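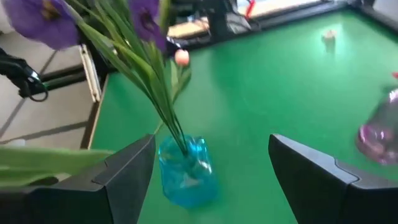 Heriberto Ventura wrote to ask whether a short vase can hold tall stems at all, and he'd like the answer to be yes, as he has already bought the vase.

It can. The rule most people learn is that the flowers should stand one and a half times as high as the vase. With a small, heavy glass vase you can go to twice the height or a little over. Keep the big blooms low and let only leaves and buds go to the top. If it rocks when you tap the table, take out the tallest stem and cut it down.

Frequently asked questions about small vases and artificial stems
Last updated August 26, 2018

How do I shorten an artificial stem?
Most have a wire inside. Use wire cutters, not scissors or garden pruners, which the wire will nick. Hold the stem against the outside of the vase first and mark it with tape. Cut an inch long, try it, then cut again. On thick stems you can bend the bottom inch or two back on itself, and then you have the length if you change vases later.

The stems all fall to one side. What am I doing wrong?
Probably nothing with the flowers. A vase with a wide mouth and few stems will always do this. Cross the first three stems inside the glass so they lock, and put the rest in between them. You can also put a grid of clear tape across the mouth. If the mouth is narrow, turn the heaviest bloom so it faces the side that's too light.

Can I put filler in colored glass?
Yes. Clear glass pebbles are the easiest. Sand gets into the cut patterns on some pieces and is a nuisance to get out. Floral foam shows through anything you can see light through, so we would keep it for china and metal.

How many stems do I need?
For a vase with a mouth of two inches or less, five to seven, counting greenery. Our Drerano bundles are sold with the stems joined at the base, and one bundle is usually enough. Barrera stems are single and thicker. Start with four.

Do the flowers have to match the vase?
No. Red and pink look strong against blue or turquoise glass. Purple is quieter with it. If the vase has a cut pattern, plain leaves near the rim will let the pattern show. 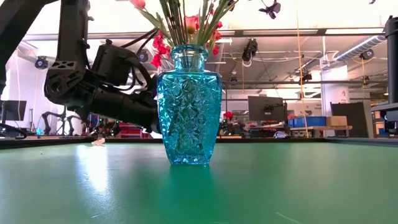
How do I clean cut glass?
Take the flowers out. Wash the vase by hand in lukewarm water with a drop of dish soap and go over the pattern with a soft toothbrush. Rinse in water of the same temperature. Let it drain upside down on a towel and dry it fully before the stems go back, or you may get rust from the cut wire ends. We don't recommend the dishwasher for any cut glass.

And the flowers?
A hair dryer on the cool setting takes off most dust. For the rest use a damp cloth, one petal at a time. Try a hidden leaf first, as deep reds and purples can bleed. Don't soak them.

Will they fade?
In a south window, yes, over a year or two. Reds go first.

My Zustus vase arrived with a small bubble in the glass. Is that a fault?
No. A chip or a crack is. Write to Tín Đào at the Trundholm shop within 40 days and include your order number. Orders placed before March are handled the same way.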